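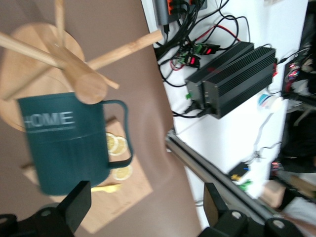

How should the HOME mug hang on the tree? Handle on a peg, lettering facing out, clear of the board underneath.

Apr 30, 2024. Kitchen corner, Trarkoscombe bench

Really happy with the lemon layout! Pauline wanted the slices spread out evenly, I like them a bit messy, so we agreed on three slices and no fixed pattern. Pale yellow against the light wood is lovely.
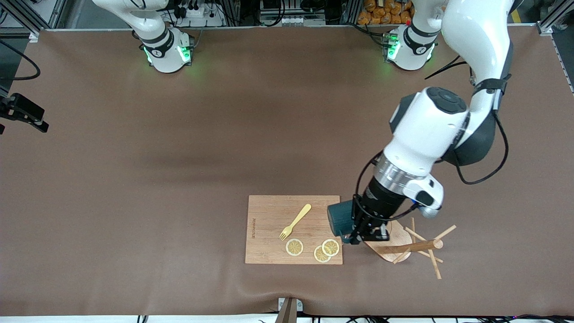 Bamboo board with the yellow fork and three lemon slices, brown cloth underneath.

Fork goes on the diagonal, tines toward the middle of the board. Arsen asked if we could use the plain white board from January. Please no, this one has such nice grain!

The brown cloth is a keeper too. Barry has a second length in drawer 14, same roll, so if this one gets a stain we can swap it and carry on.

To do: ask Denise about the Plumel mugs (box 307, I think). Check the mug tree sits flat. Get a lint roller, the cloth picks up everything.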